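Okay, towel thread! I refolded every towel we own last night and I have opinions now. Long one, so grab a snack. 1/

Background: we moved into the Dilgate place in August and the linen closet here is tiny. One narrow door, four shelves, and the top one is so high I need the step stool. The old closet just swallowed everything, so I never had to think about how a towel was folded. I think about it a lot now! 2/

First thing I did was pull it all out onto the bed. Bath towels, hand towels, beach towels, the dog's towels, and a washcloth situation I'm not ready to talk about. 40 washcloths. For two adults and a dog. 3/

I got rid of a bunch. Anything with a frayed hem went into the rag bag, and the really tired bath towels went to the animal shelter, which takes them happily. (Call yours first, some only want the big ones.) 4/

Now the fold. I grew up with half, half, half again. Totally fine! But in this closet the stack came out too deep and the door wouldn't close, so I'd shove it, and by the next morning the whole pile was leaning. 5/

What works on my shelves is thirds the long way, then half, then half again. You get a slim rectangle with one nice rounded edge, and that edge faces out. All the messy corners go to the back where I never have to look at them. I was so pleased with the first one that I carried it into the kitchen to show it off. 6/

Hand towels get thirds and then one fold in half. That's it. If you go one more they turn into little bricks that tip over when you pull out the one underneath. 7/

A big change for me was WHERE I fold. I used to do it standing up, chin holding the top edge, arms out like a scarecrow. Try it flat! Lay the towel down, smooth it from the middle out with your forearms, then bring the sides in. The long edges line up so much better and my shoulders didn't hurt after. 8/

Somebody is going to ask about rolling. I tried rolling! Rolled towels look great in the basket by the tub, and I kept four of them there. On a shelf they wander off. I had one land on my head from the top shelf, which is how that experiment ended. 9/

Also tried the Flumell dividers, the clear ones that clip onto the shelf. I like them a lot for the hand towels. For bath towels mine kept popping off when I pulled from the middle of the stack, so I moved all of them down to the small stuff and they've behaved since. 10/

Color! I used to buy only white because I thought that's what tidy people did. Then I got the Cliretano set in orange and rust and I'm never going back. I open that door at six in the morning, half asleep, and it's like a fruit stand in there. 11/

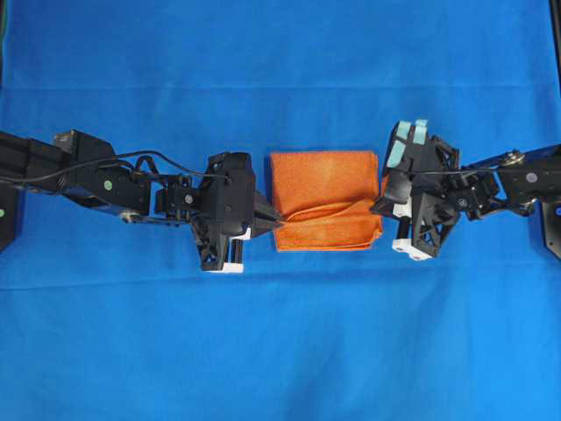
Orange towels are also just easier to fold neatly, I swear. You can tell right away when an edge is off, especially if you put something in a strong contrasting color underneath. Orange on a blue cloth is the dream, look how the towel stands out against it. The cloth wants to be flat, but it doesn't have to be perfect, and a couple of faint creases like those won't bother anything. I'd been folding on a beige quilt like a fool. Last night I put an old navy sheet over the bed and suddenly I could see every crooked corner I'd been making for years. 12/

One more thing on folding in a spot like that: pinch the folded towel low on the side when you shift it, and scoot it along the cloth. If I grab it by the top layer the whole thing slides open and I'm back to step one. Ask me how many times. 13/

Shelf order, top to bottom: beach towels and guest stuff, bath towels, hand towels and washcloths, dog. The dog's shelf is at dog height, which was a mistake, and he has already helped himself. 14/

Still to figure out: fitted sheets. I have watched so many videos. I followed the Martens method all the way through, twice, and ended up with a sort of dumpling both times. If you have a way that works on deep pockets, please tell me, I'm all ears! 15/

Okay, going to open the closet door again just to look at it. Send me your shelves, I want to see them, messy ones too! 16/16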